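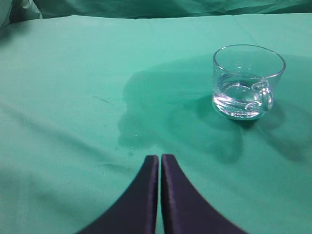
Housekeeping and Table Service, Unit 6: Liquid Spills on Covered Tables
Instructor: Clyde Iwasaki
Handout revised Dec 21, 2021

## What this unit covers

Water is the easiest spill to deal with and the one people handle worst. It leaves no color, so it gets wiped once and forgotten, and the table under the cloth stays damp for hours. These notes go with the practical in the Garasitz room. Read them before you come in. Unit 5 (crumbs, wax, dry soil) is assumed.

## How water moves in a cloth

When water lands on a woven cloth, three things happen at different speeds.

- Some of it sits on top for a moment, longer if the cloth is new and still has its factory finish.
- Some of it soaks in and travels sideways along the threads. This is why a wet patch usually has an uneven outline.
- Some of it goes straight through and collects between the cloth and the table.

The third part is the one that damages furniture. A wet area looks darker than the dry cloth around it, and on a mid-tone color such as green or teal the difference is easy to see. On white you may have to feel for it with the back of your hand. On heavy patterned cloths, always feel for it.

The dark area tells you how far the water has spread in the cloth. It does not tell you how much is underneath.

## Glassware near the spill

Clear glass is hard to judge on a wet cloth. The color of the cloth shows through both the glass and the water, and a half-full cup can look empty from above. Look from the side, at the level of the table, and find the waterline.

Cups with a small loop handle should be lifted by the handle with one hand, with the other hand under the base once it clears the cloth. Do not slide a cup across wet fabric. The cloth bunches up in front of the base and the cup tips.

A heavy-bottomed cup will often hold a ring of water under it. Dry the base before you set it down anywhere else.

## Procedure

1. Move the glassware off the cloth, starting with anything that still has liquid in it. Use a tray with a dry liner.
2. Lay a folded absorbent towel over the wet area. Cover the whole patch plus a hand's width past the edge.
3. Press straight down with flat hands. Do not rub. Rubbing spreads the water and roughs up the surface of the fabric.
4. Turn the towel to a dry side and press again. Repeat until the towel comes up dry.
5. Lift the cloth from the nearest side and check the table. Wipe it with a dry towel, along the grain if it is wood.
6. If service is over, take the cloth off completely and hang it. If guests are still seated, slide a dry pad between cloth and table and lay the cloth back down.
7. Return the glassware.

Step 5 is the step most often skipped in the practical, and it carries the most points.

## Cloth types used in class

**Woltero:** plain cotton. Soaks fast, dries slowly. Wash before first use or the water will bead.

**Genar:** cotton and polyester blend. Spreads water wider and thinner. Dries quickly but lets more through to the table.

**Wojcik:** felt-backed. Holds nearly everything in the backing. The top can feel dry while the back is soaked, so you have to turn it over to check.

## Storage

Never fold a damp cloth. Mildew spots set in the creases and do not wash out. The linen cabinet code is 3553. Wet cloths go on the rail by the window and not in the hamper.

## Assignment

Work in groups of 2. Pour a measured amount of water on each type of cloth, wait, and trace the outline of the wet area on paper. Then lift the cloth and record what you find on the table. Hand in the tracings with a page of notes.

The passing grade for the practical is 73. Anyone who missed the June session should see Cletus Calloway about a makeup time. Bring your own towels.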